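Recording Your First Set of Tabletop Demos With a Hand-Held Gripper
by Tamunoemi Ezeani

If you've only ever driven an arm with a joystick, recording by hand is going to feel like cheating. You pick up the gripper, do the job the way you'd do it with your own fingers, and the recording is the lesson. I love it. My first afternoon I got more usable examples than I'd managed in all of May with teleop.

This tutorial covers one task start to finish: put the bottle on the coaster. It's a good first task. The goal is easy to say in one sentence, the objects are cheap, and there's just enough precision in it that sloppy demos show up right away in training.

What you need

A hand-held gripper with its camera mounted and calibrated (see the Mestow setup page if you haven't done that yet)
A bottle with a cap and a label
A flat coaster in a color that stands out from your table
Things to leave lying around, more on those in a minute
A free hour, plus snacks

Step 1. Write the task sentence

Write it down before you touch anything. Ours is "Place the bottle upright on the red coaster and let go." Every episode in the set gets that same sentence, word for word. Ekene once mixed "set," "put" and "place" across one session and we spent the next morning cleaning labels.

Write down what counts as a finish, too. For us the whole base has to be over the coaster, the bottle has to be standing, and both fingers have to be clear of it. A bottle hanging over the rim is a fail, even if it stays up.

Step 2. Set the table, and leave some mess

A bare table is tempting. Resist! A policy trained on a bare table gets confused the first time it meets a coffee mug. Leave books, mugs and small boxes where they'd normally end up, and keep a clear lane for the fingers. 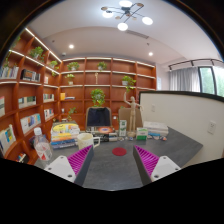
Coaster between the fingers, bottle off to the left past the books.

Keep the coaster flat and fully in view at the start. If you have to crane the gripper over a stack of books to find it, your start pose is too low or your clutter is too close.

Step 3. Record a warm-up

Do 3 episodes and plan on throwing them away. They're for your wrist. Start recording, hold still for 2 seconds, then reach, close, lift, carry, lower, open, back off, hold still again, stop. The still bits at each end make trimming so much easier later.

Go at the speed you'd use to pass somebody a full cup of soup. Most beginners rush the carry and then hover over the target, and the model will happily learn to hover.

Step 4. Lower and let go

This is the part worth practicing. Come in from above, with the fingers level and the coaster visible past the base of the bottle. Lower until you feel contact, pause for a breath, then open straight out. If one finger opens against the bottle it will drag, so watch that both pads come away together. 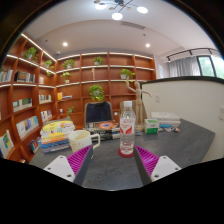
Bottle on the coaster, between the fingertips.

Back away along the line you came in on. Swinging off to the side is a great way to knock over a neighbor, and it teaches a messy exit.

Step 5. Change things between episodes

Move the bottle every time. Move the coaster every few episodes. Swap the clutter around whenever you take a break. Femi likes to have a second person do the resets without telling him where anything is going, and I've stolen that idea - it keeps your reach from turning into a habit.

Keep the good recoveries. If the bottle wobbles and you steady it, that's a lovely example and the model needs it. Drops and restarts go in the reject folder.

Step 6. Check before you pack up

We aim for 100 episodes and usually keep roughly 60 for the first training run. Play them back at double speed while the table is still set, so you can record replacements on the spot. Look for a hand in view, a start with the gripper already moving, and any finish where you stopped recording before the fingers were clear.

Next page: the same task with two coasters, and how to word the sentence so the model picks the right one.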